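The Lavender Year

I have now spent 825 dollars on being a person who writes letters.

It began in April, when my aunt's old neighbor Natalia Tlapale sent me four pages about her hip, her tomatoes and a man called Tiburcio Hinojosa, who had parked across her driveway and had to be spoken to. I read it standing up in the hall with my coat on. Then I read it again sitting down. It had been years since anyone had told me anything at that length without wanting my login details.

So I decided to write back, by hand, and to keep writing, to her and to anybody else who would put up with it. A normal person would have found a ballpoint in the kitchen drawer. I went online and read nearly 4000 words on paper weight.

The first fountain pen was a Bretov, which I bought because it looked like something a judge would own. It wrote beautifully for one paragraph and then only when held straight up, like a candle. The second was a Brotness, lighter and cheaper, and it has never once let me down, so naturally I keep it in a drawer and feel nothing for it. There were also notebooks. I don't want to talk about the notebooks.

What I had forgotten about handwriting is that it is slow enough for you to hear yourself. On a keyboard I can be charming for pages. With a pen I get as far as "I hope this finds you well" and have a full minute, while the ink comes out, to wonder if I do. My first letter to Natalia took 2 evenings and was mainly about rain. She replied that my g's looked like they had been in an accident.

She was right about the g's. I bought a practice book (see above, 825 dollars) and did rows of them at the table after dinner, like a kid kept in at recess. They improved. My r's, sensing a lack of attention, collapsed.

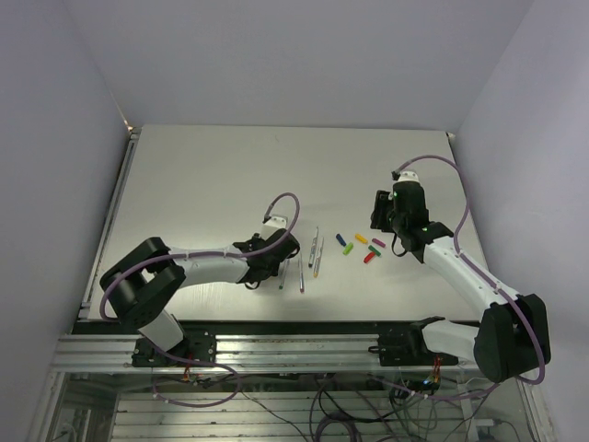 Photo: Cuautle Studio

I did try color for a while. Somebody on a forum swore that crayon was the thing for loosening up the wrist, big loops on cheap paper, no pressure. My wrist loosened. My loops looked like a fence after a storm – a cheerful one, in orange.

The tally so far is 13 letters out and nine back, five of those from Natalia, who is winning on both length and gossip. Mr. Hinojosa has moved his car. He has also, I gather, been in for coffee, and the last letter gave him most of a page. The hip got one line.

I owe her a reply. The stamps are bought, and there is a new bottle of ink from that little shop in Burkalby, a gray-green that dries to the exact shade of pond. I'm starting tonight, right after I clean the Bretov.

Filed under: Small Obsessions, Paper & Post
14 shares | 6 comments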